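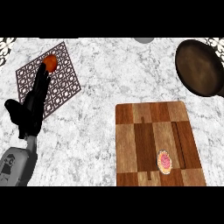
Betivow Two-Finger Gripper Kit

A parallel gripper for small robot arms, sold as parts to print and assemble yourself. We designed it at the Reranham shared workshop for picking up light household objects: fruit, lids, spoons, sponges, small boxes. The kit comes with a simulation model of the gripper and a kitchen counter scene, so you can write and test your pick-up routines before you put a screwdriver to anything.

Kit price: $488
Printed parts included: no (files supplied, or see Options)
Ships from: Reranham workshop, Saturdays only

What's in the box

Main servo with metal gears
Two linear rails, cut to length and deburred
Four carriages
Control board, flashed and tested
Cable set, 600 mm, with strain relief
Bag of M3 hardware, plus spares of the short screws
Two sets of fingertip pads in soft black rubber
Wrist adapter plate for the Mathew arm
Card with the download link for the print files and the simulation package

What you need to supply

A 3D printer with a bed at least 200 mm on a side, or someone who will let you use theirs. A 12 V supply. A 2 mm and a 2.5 mm hex key. A soldering iron is only needed if you lengthen the cable, and we would prefer you didn't. Anything much over 600 mm picks up noise from the arm motors and the position readings start to jump.

The arm is not included. The adapter plate fits the Mathew arm as built from the current drawings. If you built yours before the wrist was changed last June, the bolt circle is smaller and you need the old plate. Say so in the order notes and we'll swap it at no charge.

Printing the parts

PETG or nylon. PLA will do for a test fit but it creeps under the servo clamp after a few weeks and the jaw goes crooked. Print the finger blanks on their side, with the layer lines running the length of the finger. Printed upright they snap at the root. Four walls, 40 percent infill, no supports except under the servo pocket.

Clean up the rail slots with a flat file before you try the rails. They should push in by hand. If you need a hammer, file some more.

Assembly

Most people finish in an evening once the parts are printed. The order matters in one place: the servo horn has to go on after the board has been powered up and sent to its center position. If you fit it first, the jaw will close on itself at startup and can strip the horn. Rekha Pinto did this twice on the prototypes, and the warning label on the servo bag is her work.

Run the cable along the inside of the wrist and leave a loop at the joint. Check that the loop clears the housing at both ends of travel before you tighten the clamp.

The simulation package

The package has the gripper model, the joint limits, a matching controller and the kitchen scene. The counter is set out with a trivet, a frying pan, a checkered cutting board and small round food items. Objects can be moved or swapped in the scene file. The controller takes the same commands as the real board, so a script that runs in the simulator will run on the hardware after you change one line for the port.

Friction values in the simulator are set a little low on purpose. A grasp that holds there generally holds on the bench. It does not work so well the other way around — if you tune on the bench first, expect the simulated fruit to roll away from you until you close the jaw a bit farther.

Contact with lattice surfaces like the trivet is slow to compute. On an older laptop, switch the trivet to its simple collision shape in the settings file. Small objects will then rest on a flat surface and ignore the holes.

Logging is off by default. With it on, each run saves joint positions, commanded force and a rendered view of the counter. Keep an eye on your disk.

Specifications

Jaw opening: 84 mm
Grip force: adjustable, 3 to 25 N
Weight assembled, without adapter: 390 g in PETG
Supply: 12 V, 2 A peak
Interface: USB serial
Life test: 1,672 open and close cycles on the bench rig before the first pad change

Limits

This is a hobby gripper. Don't use it near hot pans or open water, and don't use it to hand things to children. The pads are not food safe. If you're working with real fruit, wash it or throw it out afterward. Keep fingers out of the jaw when the board is powered, including when the script is stopped, as the servo holds its last position.

Options

Printed parts in black PETG, cleaned and fitted: add $65
Extra pad set: $9
Old-pattern wrist plate: free with a kit, $12 alone
Nenar force sensor board: fits under the left pad, $74. Needs the longer screws, which are supplied with it.

Changes

May 3, 2025. Board mounting holes moved 3 mm inward to clear the cable clamp. Files for the earlier housing are still in the download folder, marked "old." Karthikeyan Varma rewrote the startup routine so that the jaw opens slowly on power-up — please reflash if your board is older than this.

Returns

Unassembled kits can be returned within 30 days. We can't take back boards that have been soldered. For a dead servo or board, write to us through the workshop contact form with your order number and a description of the fault, and we'll send a replacement on the next shipping day.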